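# Dristov Wash and Rinse Equipment for Shared Kitchens

Dristov supplies washing, rinsing and drying equipment to school kitchens, parish halls, residential homes and other places where many people share one set of cookware. The Series 322 is our standard line for sites that serve between one and two hundred meals a day. It includes a freestanding sink unit, a pre-rinse spray, a drying rack and a choice of holding bins for items waiting to be washed.

All parts in the series may be ordered together or separately. Customers who already own a Series 300 sink may add the newer rack and spray without changing the existing plumbing.

## Sink unit

The sink unit has two compartments of equal depth and a drainboard on one side. The drainboard may be ordered on the left or the right, and this choice must be stated on the order form, as it cannot be changed after delivery. The legs adjust separately to allow for uneven floors.

| Item | Detail |
|---|---|
| Order number | 3614 |
| Overall height | 39 inches, legs fully extended |
| Compartments | Two |
| Drainboard | Left or right |
| Faucet | Sold separately |
| Warranty | 5 years on the body, one year on fittings |

The unit is shipped with drain baskets, overflow pipes and one set of wall brackets. It should be fixed to the wall in any room where the floor is washed down with a hose. Traps and supply lines are not included and should be chosen by the plumber after a visit to the site.

## Pre-rinse spray

The Buten spray arm mounts on the back ledge of the sink or directly on the wall. The trigger has a locking ring for longer rinsing and can be worked with either hand. Two spray heads are provided. The wide head is intended for trays and large pots, and the narrow head for strainers, graters and other utensils that hold food in small openings.

The hose should hang clear of the water when the trigger is released. Local codes may also require a backflow preventer, and it remains the customer's duty to confirm this before installation. Spare washers are packed in the small envelope taped to the inside of the carton. Please do not discard the carton until the envelope has been found.

## Drying rack

The Skorska rack stands on the drainboard or on a separate shelf. Its upper level takes plates and shallow trays on edge. The lower level is open and is meant for bowls, lids and saucepans. Hooks for ladles, skimmers and serving spoons run along the front rail and may be moved or taken off.

Long-handled utensils should be hung with the bowl facing down so that water does not collect in it. Wooden spoons need more time than metal ones and should be given the outer hooks, where the air moves more freely. Knives should not be placed in the rack at any time. A covered knife holder is listed in the general catalog.

## Holding bins

Holding bins keep soiled items off the work surface between the end of service and the start of washing. They are supplied in shallow and deep versions. The shallow bin suits flatware and small tools. The deep bin is suited to pans, ladles and mixing bowls, though a full load is heavy and should be lifted by two people.

Bins used for soiled items must not be used to carry clean ones. Many kitchens mark the two groups with colored tape on the rim. Dristov can provide printed labels in English, Spanish and Vietnamese on request – please allow an extra week for these.

## Notes from a customer site

The Hoàng Community Kitchen installed a full Series 322 set last October, replacing a single-compartment sink that had served the building for many years. Kusum Rawat, the kitchen manager, asked that the drainboard be placed on the right so that clean items would travel toward the storage room and away from the serving hatch.

"We used to lose most of an hour to one sink," Ms. Rawat wrote in her review of the first season. "Now the pots can soak on one side while we rinse on the other. The hooks are used every day. I would ask for more of them, and I would like the lower shelf to be a little deeper."

A hook extension has since been added to the list of accessories. The depth of the lower shelf remains as it was, because a deeper shelf would extend past the edge of the standard drainboard.

## Ordering and delivery

Orders may be placed by mail, by telephone or through a regional dealer. Anju Malhotra in the institutional sales office handles orders from schools and nonprofit groups and can prepare a written quotation for purchasing departments. Prices on a quotation are held for 39 days.

Delivery is made to the ground floor. Stair delivery must be arranged in advance – the driver is not permitted to make this decision on arrival. Cartons should be inspected before the delivery slip is signed, and any damage should be noted on the slip itself.

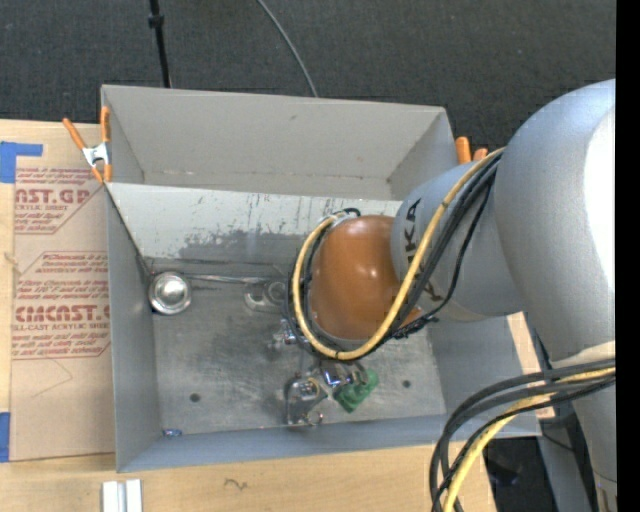 ## Care and cleaning

Wash all surfaces with warm water and a mild detergent at the end of each day. Rinse well and dry with a soft cloth. Steel wool, chlorine bleach and scouring powders will mark the finish and are not covered by the warranty. Drain baskets should be emptied after every service and lifted out once a week for a full wash.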